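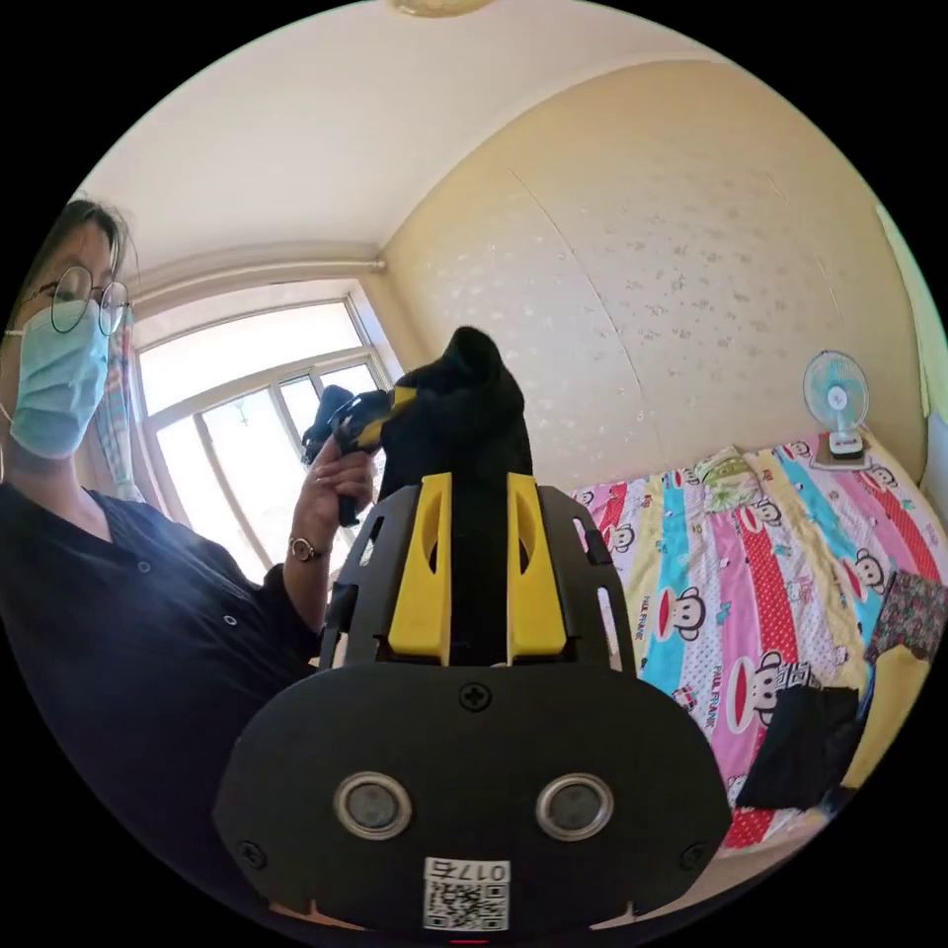
When a Robot Can't Let Go

Robots are good at doing the same job again and again. Cloth is hard for them. A box keeps its shape when you pick it up, but a shirt sags, folds and slides. Every time a robot grabs one, the shirt looks different.

One way to teach a robot about cloth is to have a person do the job first, using grippers held in the hands. A gripper has two fingers that close like tongs. The person folds clothes on a bed, many times over, and a computer keeps a record of how the grippers moved. Later, a robot arm with the same kind of fingers tries to copy those moves.

A team at a workshop called Farwood did this. Their folding robot was named Zendusik. It learned from 207 folds done by hand, and in its first week it folded towels without any trouble. Then it was given dark clothes.

What went wrong

Zendusik picked up a black sock, moved it to the pile and opened its fingers. The sock did not drop. A loop of thread had caught on one finger. The robot had no way to feel the thread, so it went on to the next step as if its fingers were empty.
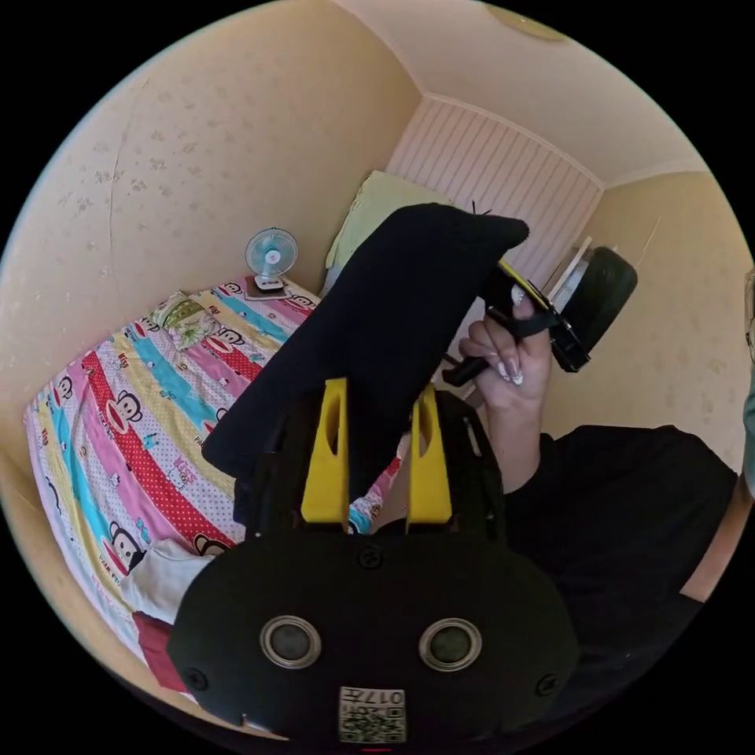

It reached for a shirt with the sock still hanging there. The sock got in the way, the fingers closed on both things at once, and the arm began to pull. The shirt was caught under a heavy blanket. Zendusik pulled harder and harder for 11 seconds before a person pressed the red stop button.

The shirt ripped at the sleeve. Nobody was hurt, but the team turned the robot off for the rest of April to find out why it had not stopped by itself.

They found two faults. The first was in the program. It checked that the fingers had opened, but it did not check that the cloth was gone. The second was a number. The arm was supposed to stop when it pulled too hard, and the limit had been set for lifting wet towels. That was much too high for a shirt. 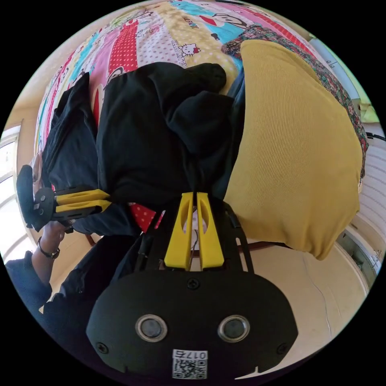 Sepúlveda wrote to ask why the robot didn't just look at its own fingers and see the sock. It did have a camera. The trouble was that its fingers were over a pile of black clothes at the time, and black cloth on black cloth is hard to tell apart. The program took the sock for part of the pile.

How it was fixed

Now Zendusik does a short test after each drop. It lifts its fingers away from the pile, opens and closes them 3 times, and looks at them against a plain white board. If it sees any cloth, it stops and beeps.
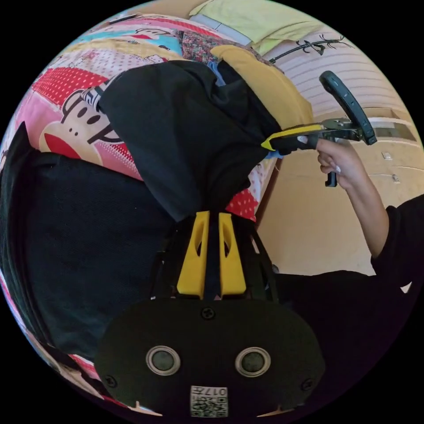
The pulling limit was changed too. If a piece of clothing does not come free with a gentle tug, the arm relaxes and waits for help. The team tried this with 18 pieces of dark clothing, and the arm stopped in time on every one that was stuck.

Staying safe near a robot arm

Keep your hands, hair and sleeves away from the fingers, even when the arm is still. It may only be waiting for its next step. Never pull on something a robot is holding. Find out where the stop button is before the robot is turned on, and if something looks wrong, press it and call an adult.

Words to know

Gripper: the part of a robot that holds things.
Limit: the most force a robot is allowed to use.
Fault: a mistake or broken part that makes a machine do the wrong thing.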